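What goes in the kid's travel bag?
Family Travel > Packing and Gear
Started 26 May 2022

penner_v
Hi all, Vernon Penner here, long time reader and I think this is my second post ever. We're driving up to MacLeod with our granddaughter (she's 6) and I've been put in charge of the small bag, the one that stays with her in the back seat. My wife did it last time and I'm told I have big shoes to fill!

I started by dumping everything I thought she might want on the round table and then I got stuck. I've got the red bag, a few flat packets, a little box and a little yellow square, and I keep moving things around and not packing any of them.

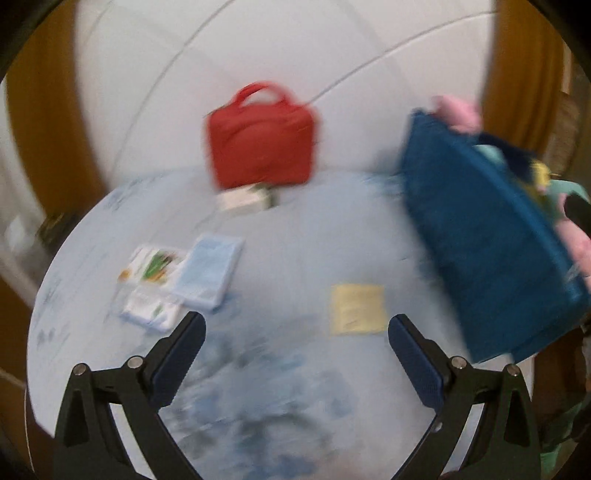
Reply 1 - tollbooth_annie
Oh I love a red bag, you can spot it anywhere in a rest stop. My advice is to pack less than you think. Mine got through one packet of anything per trip and the rest came home crumpled at the bottom. Pick two and leave the others in the trunk for the drive back.

Reply 2 - gravelroad
Have to disagree with Annie. It's a car, you're not paying by the pound. Throw it all in. We do about 200 miles each way to see my sister and the one time I packed light I ended up paying 20 dollars for a coloring set at a gas station.

Reply 3 - tollbooth_annie
Ha, fair, but a full bag means a kid tips the whole thing out to get at one item. Then you're driving with stickers under the brake pedal. Been there!

Reply 4 - mkessel
Is that bag hard or soft? If it's hard, put the flat stuff in standing up like files so she can flip through it. I did that with an old Gerkimeck case and it was so much easier for little hands. With a soft one everything slumps over anyway, so don't bother.

Reply 5 - penner_v
It's on the stiff side, so I'll try the file thing, thanks. Gravelroad, I'm leaning your way, but my wife just walked past and said "two packets" without even looking at the thread, so Annie has backup.

Reply 6 - gravelroad
Outvoted then. At least stick the box in too - a box is good for holding all the little bits she picks up along the way.

Reply 7 - dot_in_ason
Whatever you pick, let her do the final packing herself. My grandson wouldn't touch a thing I packed for him, then he filled the same bag on his own and was busy all the way home. And put a snack in the front seat with you, never in the bag.

Reply 8 - penner_v
Good idea Dot, she gets here after lunch so I'll leave it all out on the table for her. Snacks are going up front with me.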